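4.2 Comparing Finger Sets

1. Open Drileo and load profile 16.
2. Set the grip force to 10 N for the first set.
3. Run the pick cycle and save the log.

Caution: Keep hands clear while the arm is powered.

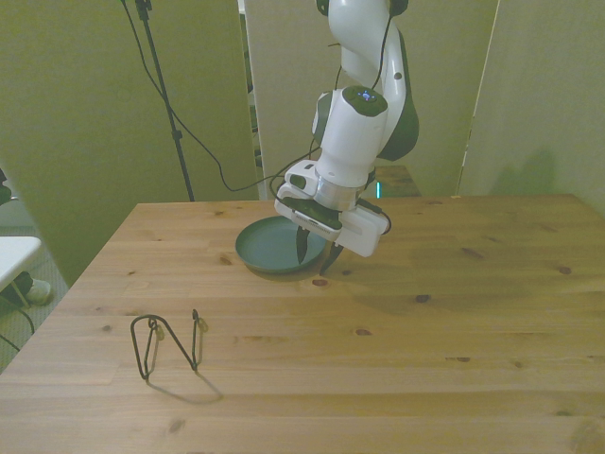
Approach height is stored per finger set - re-teach it after every swap. Jog down slowly over the plate and stop with the fingers spread, one tip inside the rim. Check that the cable by the wrist has slack, then save.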